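Buying washing-up liquid and laundry liquid in bulk: worth it for two people?

Home & Household > Cleaning
Posted Thursday, September 17, 2026

mossygatepost

Hello all, I hope this is the right part of the site, I did look for a better one but they all seemed to be for people with blocked drains.

We are a household of two, in a smallish terraced house in Stornilent, with one cupboard under the sink and one tall thin cupboard on the landing that has the boiler in it. For years I have bought washing-up liquid and laundry liquid with the weekly shop, whatever was on offer, and I'm getting rather fed up with it. I am forever running out on a Sunday evening with a roasting tin in the sink, and the recycling box seems to be nothing but empties.

Kratochvíl, the household shop on our high street, has started selling Prirkodon washing-up liquid in 10 litre drums, with a tap that screws on at the bottom, and they do Fatotex laundry liquid in something similar but squarer. You take the drum home and fill your own bottles from it. I stood and looked at them for so long last week that the lady asked if I was all right.

My worries, in no order at all. Does the stuff go off? We don't get through a great deal. Where on earth do people put the drum? I can't lift a full one above waist height, my shoulder isn't what it was, and the landing cupboard gets very warm. What sort of bottle do you fill? And does it save any money in the end, or do you simply use more of it when there's a lot there? My mother always said a full jar empties faster than a half one and I have a feeling she was right.

I'd also like to hear from anybody who tried it and went back to the ordinary way. I'm not in a hurry, I've a bottle and a half left.

pegbagandbrush

What a nice question, and it takes me right back, as I was in just your position when our youngest moved out and we found ourselves with far more cupboard and far less washing up. I've done it this way for a good few years now so I'll try to go through your list, and forgive me if I wander!

Going off first. Washing-up liquid keeps well if the lid is on and it isn't cooked or frozen. Ours has sometimes sat for the best part of a year and been perfectly all right at the end, though the scent fades a bit (with the lemon ones I'm quite glad of that). There's usually a little symbol of an open pot on the back with a number in it, and on the drum I have now it says 12 months after opening. If yours says less, go by yours. Laundry liquid is fussier in my experience. It can thicken up or go into layers if it's been in the cold, and then you get a thin watery dose one week and a great dollop the next. Rolling the drum gently on the floor before you fill from it helps. Don't shake it, you'll be waiting till teatime for the bubbles to go down.

So no to the boiler cupboard, I'd say, and no to a shed or an outhouse in winter either. Ours lives at the bottom of the coats cupboard, where it's dull and cool. As for lifting, you needn't lift it full at all. Put an empty crate or a low stool where the drum is going to live, get it up there once (ask whoever carried it in from the car), and leave it be until it's empty. The tap only needs to be high enough to get your bottle underneath. Put an old baking tray under the tap. I can't stress the tray enough. Those taps drip when they feel like it, and a drip of washing-up liquid on a hall floor doesn't look like anything until somebody comes through it in socks.

Before the tap goes on, by the way, stand the drum so the tap end is upwards, take the cap off, screw the tap in hand tight with its washer, check it's closed, and only then lay the drum down. I did it the other way about the first time. We had very clean floorboards.

Then the bottles. There's no need whatever to buy special ones, and I'd steer you away from the pretty glass ones with pumps, which are slippery when your hands are wet and heavy when full. Keep the bottles you have. The ones from the shop are made to be squeezed and gripped by somebody with soapy hands. What I look for is a cap that comes right off for filling and goes back on snugly, and I do like one you can see light through, so you notice when it's getting gummed up. Keep the original label on, too, as long as the same product is going back in. If you peel it off you lose the instructions and the warnings, and in a month you'll be standing there sniffing it. If you change brand, change the label, even if it's only a bit of paper with tape over it. I fill several at a go, on a table with something wipeable laid over it, and that sees us through a good long while.

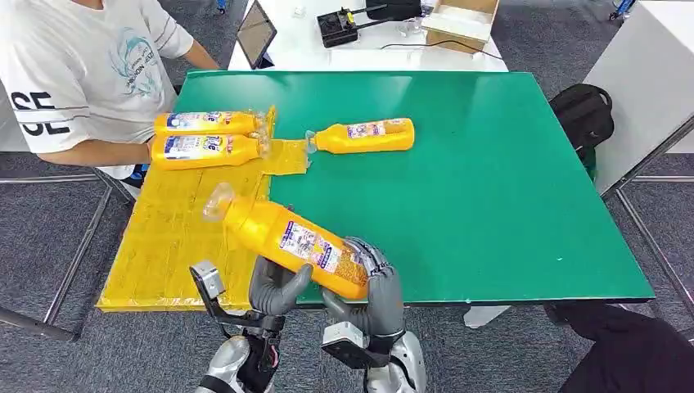 dottyaboutjam wrote underneath that she agreed with nearly all of it but would never fill several at once, as she'd tried that and the family simply treated every one of them as open. She found them on the bathroom windowsill, in the car, and one in the greenhouse. She fills one at a time now and keeps the drum key (hers has a little red one) on her own hook.

Ha, well, she has a point, and I should have said that there are only the two of us here and the other one doesn't go looking for washing-up liquid if he can help it. In a busier house I'd do as she does.

Oh, and do rinse the bottle before you refill it, at least now and then. Warm water, a swirl, and leave it upside down overnight with the cap off. You want it dry inside. It's the leftover water that makes it go thin and a bit odd, far more than age does. I was told that by the lady at a refill stall years ago and I've found it to be true. And never, ever top up one product with a different one. Two sorts of washing-up liquid will mostly just go stringy, but there are cleaning products that really mustn't meet (anything with bleach in it, above all), so it's a habit worth having across the whole cupboard.

I've gone on and on and not got to your money question, but somebody else may be better at sums than me.

tallthinlarder

depends on the price. work out the cost per litre and compare. we saved a bit on laundry and nothing on washing up, the supermarket offers were better. also check if you get money back on the drum

biscuittinofbuttons

I'm one of the ones who went back, or half went back, so perhaps I'm who you are after.

We bought the laundry liquid in the big size when we had three at home and football kit on the go from October to the spring, and it made very good sense. We got through it quickly and I saved more than 10 pounds over the winter, which I know for certain as I was keeping a notebook at the time (I was keeping a notebook about everything that year). Then they grew up and went, and the last drum sat and sat, and I began to dislike the look of it. I also found I was pouring by eye. When you have a proper bottle with a measuring cap you stop at the line, more or less, but out of an old squash bottle I was doing glug, glug and that'll do, and the towels started to feel waxy. Your mother was quite right, in our house anyway!

If you do go for it, then, my one piece of advice would be to keep the measuring cap and use it every single time. And please don't do what I did and use a squash bottle, or anything else that has ever had food or drink in it. I knew what was in ours, and my husband knew, but we had visitors with small children one half term and I went quite cold when I thought about it afterwards. It went straight in the bin. A proper cleaning bottle, proper label, up out of reach.

For washing-up liquid I've gone back to ordinary bottles but I buy two at a time, and when I open the second I write it on the list on the fridge. I haven't run out on a Sunday since. It's not very exciting, I'm afraid, but it takes up no room and my shoulder (I have one of those as well) doesn't come into it.

You could try a halfway house too. Ask at your Kratochvíl if they'd fill your own bottle from a drum in the shop. Some places will do it by weight, and ours used to let you have as little as 200 ml if you only wanted to see whether you liked it. That would tell you whether you get on with the Prirkodon before you have a great vat of it in the coats cupboard. I took against one brand entirely over the smell, and it would have been a very long year.

mossygatepost

Thank you all so much, what a lot of trouble you've gone to. I've had a look and there is room at the bottom of our coats cupboard if the wellingtons move over. I'm going to ask about having one bottle filled at the shop first, and I have already rescued the baking tray with the warped corner from the charity bag. The laundry liquid I shall leave alone for now.

Does anyone know if the taps fit more than one make of drum, or do you need a new one each time?

pegbagandbrush

Mine has fitted every washing-up drum I've had but wouldn't go on the square laundry one, the thread was wider. Take it with you to the shop and try it on the neck before you pay. And give it a good soak in warm water between drums, they do clog.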